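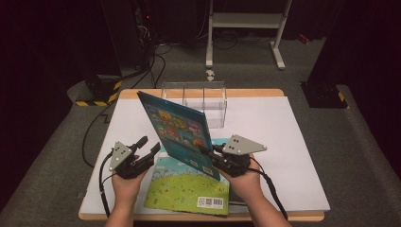 Lifting a hardcover with two hand-held grippers. A second book lies flat underneath.

Can a machine put the books away yet? Test it before you buy or build

Shelving children's books is a useful benchmark chore. The objects are flat, rigid to semi-rigid, and different in size and finish. The procedure below applies to any two-gripper setup, and it works with hand-held grippers before an arm is involved.

Setup

1. Use a plain, light work surface.
2. Place a clear divided organizer near the far edge. Transparent walls are hard for depth sensors, so keep it in the test if your home has one.
3. Lay out hardcovers and thin booklets. Let some overlap.

Procedure

1. Slide one finger under a lower corner of the top book. Do not squeeze yet.
2. Bring the second gripper to the opposite corner and tilt the book up.
3. Close on the cover and pages together. Gripping the cover alone opens the book.
4. Move it to the organizer, spine first, and release.
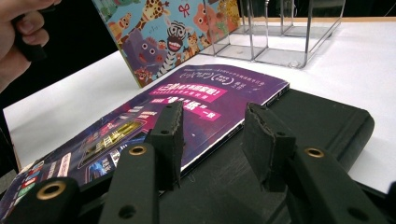

Thin booklets are the harder case. A glossy cover slides under light pressure and bends under heavy pressure. Foam pads help, but inspect them every 80 grasps and replace them when the edge crumbles.

Scoring

Run 400 grasps per book type. Count a drop, a bent cover or a second book dragged along as a failure. On our bench the Vinby controller with Rallis fingers needed a human reset on 7 hardcover attempts. Booklets were worse, and we stopped the Wednesday run early.

A person clears the same pile faster. For now, we rate unattended book shelving as not ready.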